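Werivine Community Forum
Site Owners and Editors > Forms and Conversion
Thread: Required phone number field on the inquiry form

scormier
Moderator
Posted 8 Aug 2022

Colleagues,

Several members have asked for guidance on whether the inquiry form on a service business site should require a telephone number. I am opening this thread so that the replies can be kept in one place and linked from the forms guide.

The matter arose from a member site, Okoth, which repairs and refits office computers. Its inquiry form has 11 fields, and the telephone number is one of those marked as required. The owner believes that visitors leave at that field. The sales staff believe that an inquiry without a number is of little use to them. Both positions seem reasonable, and I would ask members to reply with experience from their own sites where possible.

Please keep replies to the form itself. The choice of form software has its own thread.

Sheldon Cormier

snezana_n
Member

Thank you for opening this. At Viltico we made the telephone field optional in June. In the period before the change we received 115 completed forms. I do not wish to give the figure for the period after it, as we also moved the form higher on the page in the same week and cannot separate the two effects. I can report that most visitors still entered a number when it was optional.

Our recommendation is to make the field optional and to state next to it how the number will be used. We use the sentence "We will call only if we cannot answer by email." The wording was approved by our office manager and has caused no complaints.

Snežana Nikolovski

afalcao
Member

I must disagree with the recommendation, at least for businesses of this type. A visitor who reports that a computer will not start may have no convenient access to email. Our service desk needs to reach that person the same day. When we removed the requirement, the desk spent a good part of each morning writing messages that received no answer. We restored it after 3 weeks.

The number of forms submitted is a poor measure by itself. I would ask members who report an increase to state also how many of those inquiries became paid work.

Aníbal Falcão

laurinda.e
Member

Mr. Falcão's last point is a fair one, and I would support adding it to the forms guide. Even so, the problem he describes could be handled by asking the visitor to choose a preferred method of contact. Those who select "telephone" are then shown the telephone field, and it is required for them alone. Those who select "email" never see it.

We have used this arrangement on the Ulitz site for repair bookings. A picture stands beside the form on our booking page.
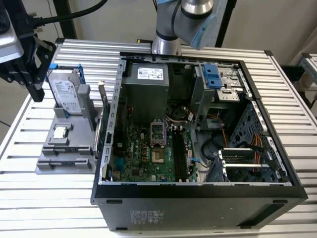
Booking page, right column: desktop tower with the side panel off.

The column was previously filled with a block of customer comments. We tested the picture against the comments and found no difference that we could rely on, so the picture remained. The contact choice had a much clearer effect, chiefly in the quality of what people wrote in the message box. I would be glad to share our field labels with any member who writes to me.

Laurinda Esteves

afalcao
Member

A conditional field is acceptable to me in principle. My concern is with visitors who use a screen reader, or who have scripts turned off. If the field fails to appear, the form cannot be completed and the visitor is given no explanation. Has this been checked at Ulitz?

laurinda.e
Member

It has been checked with 2 screen readers. With scripts turned off, all fields are displayed and none of the contact fields is required by the page. The server then verifies that either an email address or a telephone number has been provided, and returns a written message if both are missing.

vlobo
Member

I would add a note on formatting. Before any member removes the telephone field, please look at the error records. On our site a large share of the failed submissions came from numbers typed with spaces, parentheses or a country code. The form rejected them with the message "Invalid entry" and nothing more. Visitors were quite willing to give the number — the form was refusing it.

We now accept whatever is typed and clean it up on the server. The field is still required, and I see no present reason to change that.

Vitória Lobo

snezana_n
Member

Ms. Lobo's note is well taken. I have gone back to our records and found the same fault in the old version of our form, so my first reply should be read with that in mind. I continue to prefer an optional field, though I accept that our own results do not prove the case.

scormier
Moderator

Thank you all. I have sent the owner of Okoth a link to this thread and asked that the error records be examined first, as Ms. Lobo suggests. The contact choice described by Ms. Esteves will be added to the forms guide as an alternative, together with the requirement for a server check. The guide will take no position on required or optional until more members have reported.

The thread remains open. Members posting results are asked to include the number of inquiries that led to paid work, where they are able to disclose it.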